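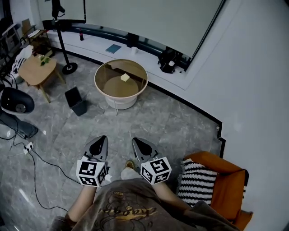

Notebook, September: the face blur thing, continued

Sunday, late morning, coffee number two. Writing this up while it's still in my head, because last month I left it a week and then couldn't read my own arrows.

So where were we. The job is the doorway camera for the Samorness library branch, the one that's meant to tell the council how many people come in and out without keeping anybody's face. They want a count per hour and nothing else. The current box stores video for 30 days "for maintenance" and I still haven't found a single person at the supplier who can say what sort of maintenance needs a month of pictures of people carrying books. I've asked twice. The reply to the second email was the same as the reply to the first, down to the missing full stop.

What I tried first: blur on the camera itself, before anything goes over the network. We're running the Gruketti board for this (the older one with the noisy fan, the newer one is still on Zhuravel duty) and it copes fine as long as people walk in one at a time. Then I fed it the school visit clip, the one we staged with all our own families in silly hats, and it fell over completely. Faces at the back came through clear for several frames before the blur caught up. Several frames is plenty! You only need one good one.

Dropped the picture size and it kept up, but then it missed anyone looking down at a phone, so most people under forty and me.

Next idea, which I should have started with: don't look for faces at all. Find the whole person, paint over the lot with a flat grey shape, count the shapes. You lose nothing the library asked for. It's also a lot less fussy about hats, hoods, scarves and people walking backwards holding the door for a pushchair. I ran all 2000 test clips through it overnight and came in this morning to find it had left somebody unpainted in 4 of them. I watched all four. Two were the same trick of the light, with the low sun straight through the glass and the person nearly as bright as the window behind. One was a very small child half behind a bag trolley. The last one I can't explain. Grown man, plain coat, good light, walking straight in, and it just doesn't see him. I've played it over and over. I've saved it under "ghost" in the shared folder if anybody wants a go.

Worth saying for whoever picks this up: four is still too many if the video gets kept. It's fine if it doesn't. That's really the argument I want to have with the library, and it has very little to do with how clever the painting is. If the box counts and then throws the picture away on the spot, a missed shape means a slightly wrong number. If it keeps the picture, it means somebody's face sitting on a disk in a cupboard.

Side note on height. The fitting guide says to mount the camera so it looks across the entrance, and that gives you lovely clear faces, thanks very much. Turn it to look straight down and you get tops of heads and shoulders. I tried this with the camera on the tall stand by our own door, lens at full stretch, and the count hardly changed. There's some trouble with umbrellas (one big umbrella swallowed two people) and I'm not sure what to do about a wet Monday. Possibly nothing.

Storage, while I'm here. I had a proper dig through the settings on the Mimton recorder and there is a way to set the keep time in seconds, but it's on the engineer page and the lowest it accepts is 120. Typed in zero and it went back to the default without a word, no warning, nothing. So two minutes is the floor unless we pull the recorder out and let the board talk to the counting page directly. I'd much rather pull it out. It's one less box with a password on a sticky label, and the library gets its shelf back.

Things that went wrong and weren't interesting: the clock on the board was an hour out, so the first set of hourly totals is rubbish, please ignore the sheet with the yellow tab. Also the long network cable is bad at one end. I've put tape round it. Don't put it back in the good drawer.

The sign. I had a go at wording for the door, as the current one says "CCTV in operation for your safety" and it has nothing to do with safety at all. My version so far:

A camera above this door counts visitors. It does not record you.

I like it but we can't put it up until it's true, see Mimton above.

To do:
Try the looking-down setup with the low sun, early, before the blinds go up
Rerun the four bad clips on the newer board once Zhuravel is finished with it
Ask the library whether they'd mind losing the recorder
Look at "ghost" again with fresh eyes
New cable

Fan's stopped. Going to see why.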